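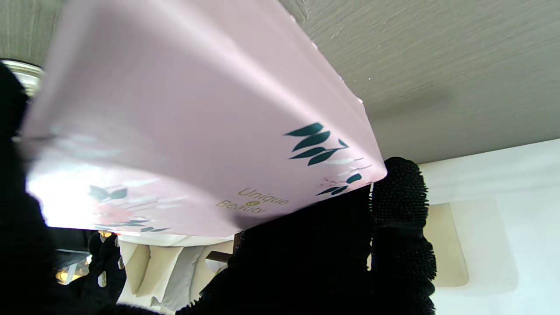 **Ticket 3311: nubbed pads against smooth pads, Golness gripper**
Opened by Eun-seong Yeo, passed to Lauri Oksanen at Seppälä
Status: waiting on parts

Hello Lauri, and thank you ever so much for ringing back yesterday, it cheered us all up no end!

As promised, I've moved on to the glossy cartons (the pink "Unique & Beauty" one is my favourite, and the slipperiest of the lot). With the smooth pads we dropped 2 boxes before lunch, both at the top of the lift. I then fitted the black nubbed pads, left the grip force at 62 and ran the same lift again, box held up high with the fingers underneath. No drops so far, though I do want a longer run before I get excited.

My remaining grumble is the wrist camera. Once a big box is up, the fingers and the carton take up most of the view, and the shine on the underside upsets the edge finder. Lowering the exposure to 69 helped a bit, but then the darker corners of the room went to mush.

**Reply, Lauri, 14:20**
Lovely to hear, Eun-seong! Please keep the nubbed pads on and try a force of about 50, as I'd worry about dents in card. I'm posting a longer camera bracket from Clornesville.

**Eun-seong, 16:05**
Force lowered, still holding. Will fit the bracket when it comes.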